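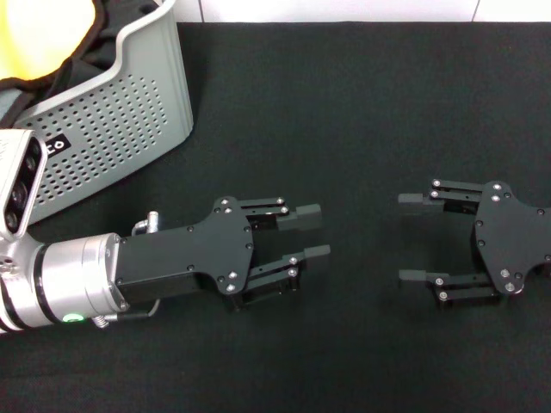 About Nyitrai

We make tables. Most of them are work tables, most of them have a dark top, and all of them are built to order in our shop in Flivovley.

The company was started by Aranka Csonka and Kristóf Szilágyi, who had both worked for a firm that fitted out school classrooms. Kristóf built the frames there and Aranka handled the orders and the complaints. The complaints were mostly about tops. They bowed in the middle, the edges lifted, and the white ones showed every pen mark by the end of the first term. When the firm closed its furniture side, the two of them bought the panel saw and one of the presses and rented a unit behind the Amel bakery. The name Nyitrai was on the door from the previous tenant. They kept it.

The first table we sold went to a framing shop that needed a large, flat surface for cutting mats. The owner asked for black so that white board would stand out against it. We had never been asked for a black top before and got the finish wrong twice. She still has the third one, and we used the same recipe for the next several years.

What we make

The standard table is a flat rectangular top on a steel frame. It comes in three heights: sitting, standing, and a lower one that was first made for a preschool and is now mostly bought for packing rooms. Tops can be ordered in any size up to 236 centimeters long. Past that length we join two tables with a hidden plate underneath, and you will be able to feel the seam with a fingernail but a sheet of paper will slide over it.

Black is the color we sell most. We also do a dark green, a mid gray and a plain birch. We stopped offering white in September of last year and will make it only as a repair match for tables we already sold.

We do not make desks with drawers, dining tables, or anything with a folding leg. If you need a folding table, call us anyway and Danai will tell you which shops near you carry a decent one.

How a top is made

Each top starts as a core panel that has been lying in our storage room for at least 22 days. The panels arrive by truck, often from a cold yard, and they move a little as they settle. Earlier on we cut them the same week and paid for it later in replacements.

After cutting, the core gets the same surface layer on both faces. A top covered on one side only will cup sooner or later, even if you never see the underside. Then it is pressed, trimmed and edged. The edges are rounded over slightly by hand with a sanding block, because a sharp edge is hard on forearms and is also the first place a finish chips.

The last step is a flatness check. Brândușa Cârstea does this with a long straightedge and a set of feeler gauges, lengthwise, crosswise and on both diagonals. If a top fails she writes the reading on the underside in yellow pencil and it goes to the seconds rack. Seconds are sold from the shop on Fridays. They are perfectly good for potting plants or folding laundry - just don't try to cut mats on them.

Why so many people want a dark surface

This comes up in nearly every phone call, so we will answer it here. A matte dark top cuts down glare from overhead lights, and light-colored work is easy to see on it. Shiny small parts, like screws, are easier to find. Paper edges are easier to line up. The trade-off is dust. A black table shows dust and fingerprints more than a gray one does, and if you work with plaster, flour or chalk you will be wiping it down all day. For those rooms we suggest the gray.

Dark work on a dark top is also harder to see. If most of what you handle is black, order the birch, or buy a light mat and put it down when you need it.

Looking after your table

Wipe it with a damp cloth and a drop of dish soap, then with a dry cloth. Don't use furniture polish. It leaves a film that catches the light in patches, and the only way to get it off is with a lot more soap.

Lift heavy things onto the table and set them down. Dragging a metal base across the top will burnish a track into the finish, and a burnished track on black looks like a gray streak. Light ones can be blended out with the pad that comes in the envelope taped under the top. Deep ones can't, but we can resurface the top for less than the price of a new one.

Check the frame bolts after the first month and once a year after that. The key is in the same envelope. If the table rocks, turn the feet before you put cardboard under a leg.

Anything that is going to be fixed permanently to the top should go through it and be bolted to a backing plate below. Wood screws driven into the core will hold for a while and then pull out. Send us a sketch with the hole positions and we'll drill them before the edges go on, at no charge for up to 7 holes.

Who we are

Aranka still runs the office, and Kristóf still welds, although he now has Villads Ragnarsson doing the larger frames with him. Villads came to us from boat repair and redesigned the foot we use on uneven floors. Brândușa is in charge of tops and finishing. Danai Manolakis answers the phone, plans the deliveries and knows which buildings in town have a freight elevator that works.

We moved out of the unit behind the bakery once the second press would not fit through the door. The present shop is in the old Clelitz printing works. It has a good level floor and poor heating. As of our last inventory we had built 3,096 tables, and the serial number of yours is stamped on the inside of the left rear leg. Have it handy when you write to us about parts.

Visiting and ordering

The shop is open to visitors on weekday mornings. There are tables at all three heights to lean on, and samples of each color you can take away and scratch. Bring your measurements, including the width of the narrowest door between the street and the room. We deliver tops and frames separately and put them together on site.

Lead time is usually almost six weeks for standard sizes. Drilled tops take longer.

Page last updated 2018-05-08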